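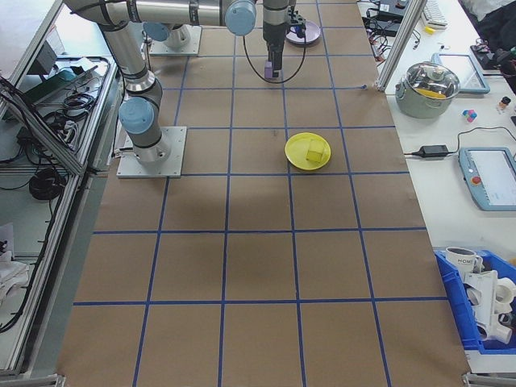 Blue tape squares on brown paper

Notes on my first ceramic line

29 June 2025

I have been asked a few times how the Darkness mugs came about and why there were changes between the first sheet I posted and what is in the shops now. I've put it off because most of it is dull. Anyway, I have the samples out of their boxes this week, so I'll write it down while I can look at them.

Darkness started as drawings of moths. I did them at night at the kitchen table the winter my son was small and not sleeping, and I had no plan for them. Later I scanned them, cleaned up the lines, and put a few in my portfolio under the name Darkness, which was just the name of the folder. Žukauskas asked for moths on mugs, a teapot and a tray. They make ceramics for gift stores and they already had the shapes. My job was to fit the art to the shapes.

Up to then I had only sold prints and greeting cards. A card is flat and you can see all of it at once. A mug has a handle in the way, and nobody holding it sees more than half of the drawing. My first layouts were cards wrapped around a cylinder. They looked fine on screen and poor on the mug, with the biggest moth sitting right behind the handle where your knuckles go.

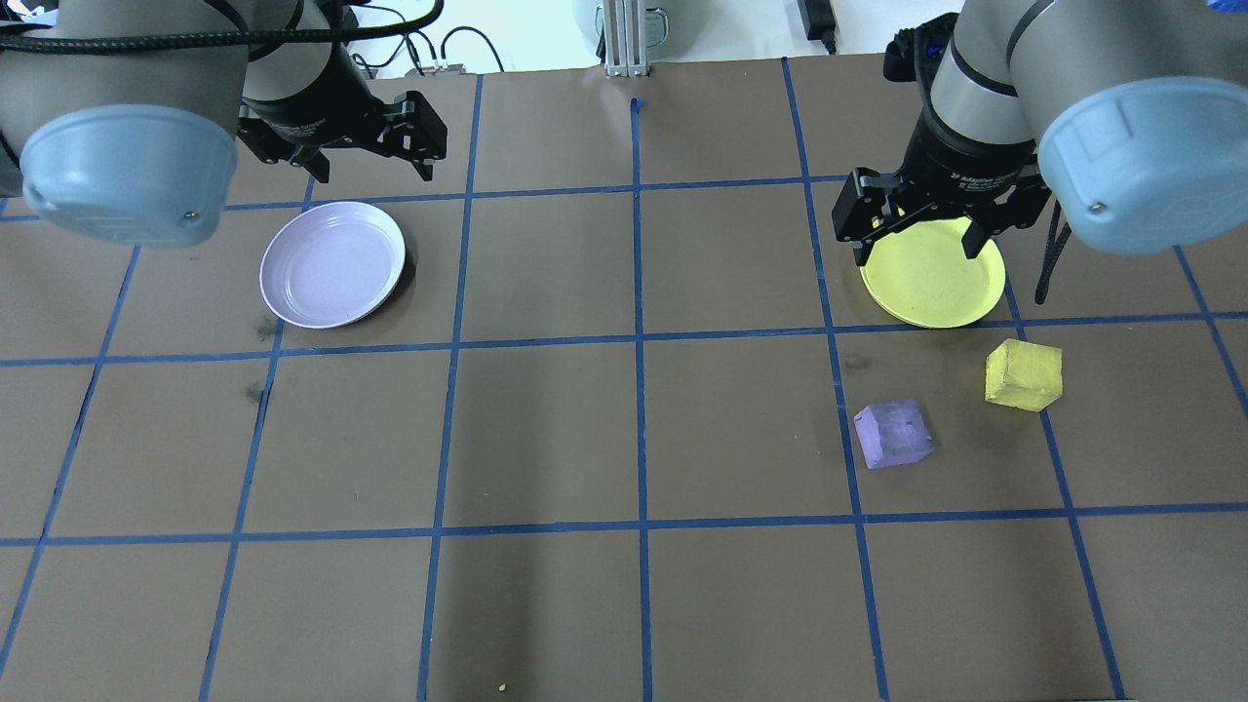 What a decal will and won't do

Most printed mugs in this price range are done with decals. The art is printed on a sheet with ceramic color, soaked, slid onto the glazed piece by hand, and fired again. The decal has to lie down on the surface without wrinkling. On a straight-sided mug that is easy. On a teapot it isn't, and large solid areas are the worst.

My drawings had a solid dark background, edge to edge. The factory sent back the first teapot with a crease running down from the spout, and a polite note asking if the background could go. I didn't want it to go. We settled on a dark glaze for the body and lighter decals of the moths alone, cut close to the wings. That meant redrawing every moth as light on dark, with thicker antennae, because the thin ones broke when the decal was slid into place.

Color was the other problem. Reds shift in the kiln. I had a rust color on the hind wings that came back brown, then orange, then brown again. I gave up on it and chose an ocher from the factory's own fired color chips. If you are doing this for the first time, ask for the chips before you pick anything. I picked from my screen and lost a month.

The tray is melamine and comes from another supplier. It matches the mugs less well than I would like. The ocher is a little green on it under store lighting. We went through three rounds and I signed off on the last one.

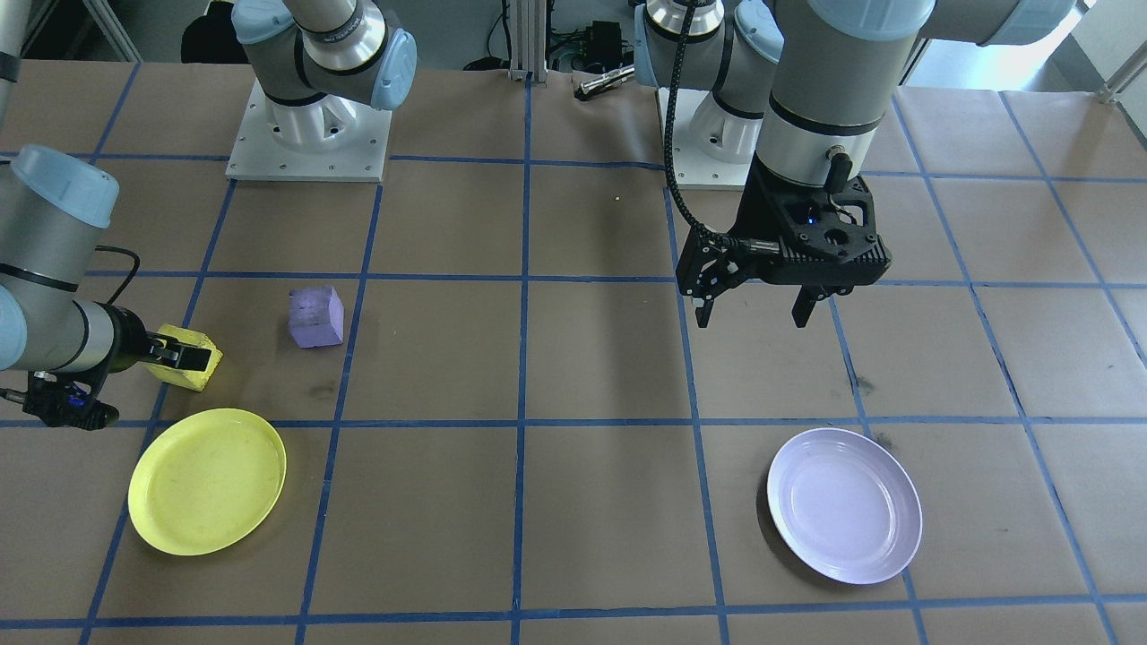 Plates on the paper, with two small blocks

The contract part

I get a royalty on the wholesale price, with an advance against it. The first run was 3020 pieces across all the shapes, and I was surprised by how slowly that turned into money. Statements come quarterly. Returns are taken off. The first statement showed less than the advance, so there was no check, and I hadn't budgeted for that.

I asked for 30 free samples and got 23. Keep some back if you can. I gave nearly all of mine to family and then had to buy my own teapot at full price in a store in the next town.

I also should have read the exclusivity clause more slowly. It covered "tableware and related goods," and when Fostix asked about moths on cork coasters I had to say no until the first term ended. The new contract lists the products by name. The coasters are going ahead, with a different set of drawings.

People who write to me mostly want to know whether the approval rounds are worth arguing over.
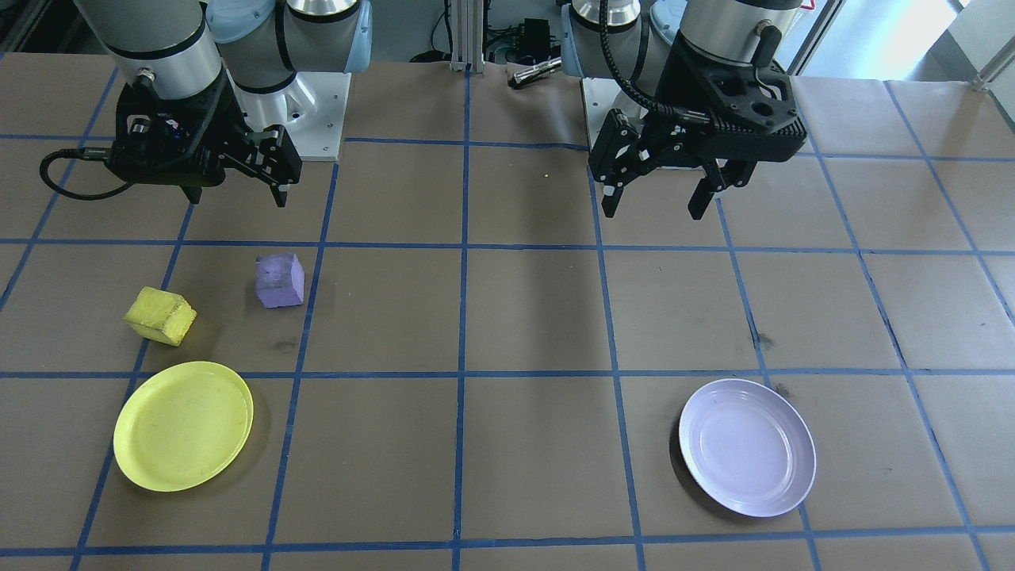

Tumaini Mwaipopo wrote that the second sample is the one to fight about, since by the third the factory has already booked the kiln time and any change you ask for will be made in a hurry. I think that's right for mugs. On the tray we got our best color in the last round, but that may have been luck.

The next set is called Flostine and it is seed heads and grasses, in gray and white on a pale glaze. No teapot. I drew it straight onto the flat template for the mug this time, with the handle area blocked out from the start, and it went much faster. First samples are due in October. I'll put them up when I have them, including the bad ones.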